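Demonstrationen für das Greifmodell aufnehmen

Diese Anleitung gilt für die Arbeitsplätze in Stoltholm. Wer zum ersten Mal aufnimmt, liest bitte vorher die Sicherheitshinweise zum Arm.

Vorbereitung

Den Arm in die Grundstellung fahren und den Tisch freiräumen. Danach das Kamerakabel am Handgelenk prüfen: Es muss bei jeder Drehung genug Spiel haben, darf aber nicht vor die Linsen geraten. In Kudutum eine neue Sitzung anlegen und den Namen der Aufgabe eintragen. Die Schreibweise muss mit der Liste von Hafiz Hutapea übereinstimmen, sonst landen die Daten beim Import in einem eigenen Ordner.

Probeaufnahme

Eine kurze Bewegung ohne Objekt aufzeichnen und das Bild der Handgelenkkamera ansehen. Ist es verwackelt, die Schrauben am Halter nachziehen und noch einmal aufnehmen. 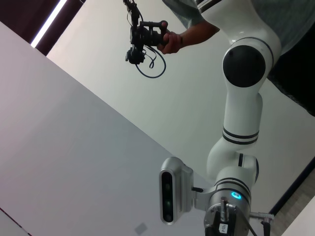
Erst wenn die Probe in Ordnung ist, beginnt die eigentliche Serie. Pro Aufgabe brauchen wir 100 Durchgänge. Jeder Durchgang läuft gleich ab:

Objekt ablegen, Position gegenüber dem letzten Mal verändern.
Aufnahme starten und zwei Sekunden stillhalten.
Bewegung in einem Zug ausführen, ohne Hast.
Aufnahme stoppen und als gültig oder ungültig markieren.

Fehlgriffe nicht löschen – sie werden als ungültig markiert und getrennt ausgewertet. Nach drei Fehlgriffen in Folge bitte die Kalibrierung wiederholen.

Abschluss

Sitzung schließen und auf die Bestätigung von Kudutum warten. Der Bestand umfasst seit Oktober 2.034 gültige Durchgänge. Fragen zum Hochladen beantwortet Liette Kennedy.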